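October 2024

Rewatch log, continued. Finished disc two of Irkemitz tonight, so that is seven episodes down and six to go. Notes while they are fresh.

Episode 5 holds up worse than I remembered. The harbor chase was cut to fit the slot and the timing sheet shows it. Shots that should run on twos drop to threes and fours as soon as the boats leave the dock, and the water is a held cel with a sliding highlight. Episode 6 is a different animal. The long dinner conversation has almost no movement in it apart from hands and steam, and it plays fine, mostly on the strength of the voice track. The line readings are slow. I timed one pause at 30 seconds with the stopwatch on my phone, played it back, and got the same number.

Episode 7 is the one people argue over. My position has not changed: the flashback belongs in episode 3, before the viewer meets the brother. Placed where it is, it explains a grudge we have already accepted. Gayan Akanda disagrees and sent a long message about it at lunch. His case is that the delay is the point and that the color script supports him, with the yellow lamps coming back in both halves. He may be right about the lamps. I went back and checked, and they are in episode 3 too, in the stairwell, two shots.

Subtitle comparison. The disc track and the old streaming track differ more than expected. The disc keeps the honorifics and drops the song translations. The streaming track does the reverse, and it also renders the captain's catchphrase three separate ways. The disc track has one timing fault, at the start of episode 6, where the lines run late until the title card. I fixed it on my own copy by shifting the first block and leaving the rest alone. Eleri Samuel has the earlier pressing and is going to check whether hers has the same fault.

Picture quality: the grain is intact on the reels that matter. There is edge sharpening on the opening credits only. Black levels look raised in episode 4 - I measured nothing, this is by eye, on a set I have not calibrated since February.

Fall season. I am keeping it to two shows. Rolley gets a third episode and then a decision. The first two had good layouts and a script that repeats every plot point out loud, once in action and again in the next room. Afridi I will keep for the background art alone. Hsin-yi Kwok is watching a third, Greltarport, and says to wait until it is finished since every episode ends on a cliffhanger. Noted and parked.

The spreadsheet is at 662 titles after tonight's cleanup. I merged the duplicates where a series was entered under both its original and English names, and moved the compilation films to their own tab. The score column still mixes two scales. Everything before I switched to ten points is out of five, and doubling those gives numbers I do not believe. I will rescore the ones I remember and leave the others blank.

Rodrigo Pacheco wants the box back by the end of the month. At the present rate of an episode a night that is no problem, provided I do not go back to check lamps again. Remaining: disc three, the art booklet, and the commentary on episode 1, which is supposed to cover the change of series director between the pilot and the broadcast version.

Bed. Episode 8 tomorrow, disc track, lights off.
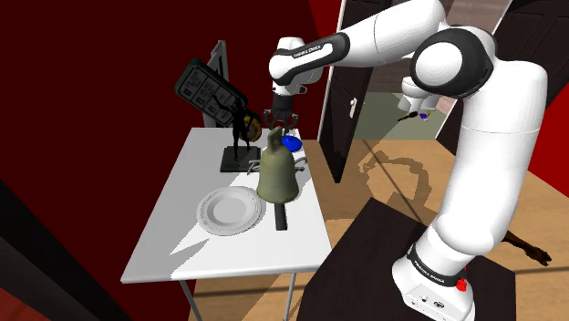 Robot arm over a green bell, computer render.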